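Notebook, July, 7.40 am

Proof copy of the Starnow reissue is back from Feser. 346 pages, and the lovers now meet on page 27, four pages later than in the Leston edition, thanks to the new font. Readers will have to be patient.

Trimmed the dedication. Chapter 2 still opens with a sigh; so did I.

Blurb, third go: "brooding" is out, "windswept" stays under protest.

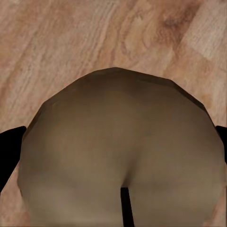
Bogale want the ebook file by noon. Fix the running heads first, which still carry the old title.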